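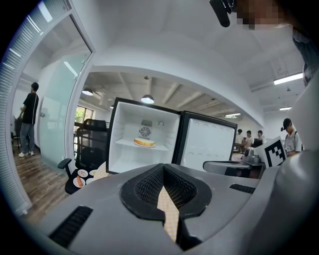
Banemus Handgreifer, drei Wochen im Einsatz, kurzes Fazit. Wir sammeln damit Demos für eine Policy, die Essen in den Kühlschrank räumen und wieder rausholen soll. 886 Episoden bisher, Ziel 2,000. Greift sich gut, liegt satt in der Hand. Die Backen sind das Beste am Gerät: V-förmige Öffnung, innen schwarze Netzpolster. Tellerrand wie beim Stück Kuchen auf dem weißen Regal geht damit deutlich besser als mit den glatten Gummibacken vom Treddale, den wir vorher hatten. Kleine Teller auf dem Bürostuhl ablegen geht auch, Tisch ist bei uns immer voll.

Was nervt: Gehäuse ist wuchtig. Im Weitwinkel verdeckt es ordentlich was, gerade unten und rechts. Für das Training bisher kein Problem, beim Durchsehen der Clips schon. Und bei kleinem Kühlschrank mit Tür nach rechts muss man sich den Winkel erst angewöhnen — meine ersten 13 Episoden hab ich weggeworfen.

Software (Namo) okay. Export läuft, Gesichter werden automatisch verpixelt. Synchronisation seit dem Januar-Update stabil, davor Katastrophe. Handbuch nur auf englisch und teils veraltet, Kalibrierung steht auf der falschen Seite. Ifeanyi Effiong vom Support hat innerhalb eines Tages geantwortet, top.

Preis 600 Euro, ohne Koffer. Der Salazar ist leichter, aber Ersatzpolster kriegt man da nicht einzeln. Für mich das entscheidende.

Vier von fünf Sternen. Zweiter ist bestelt.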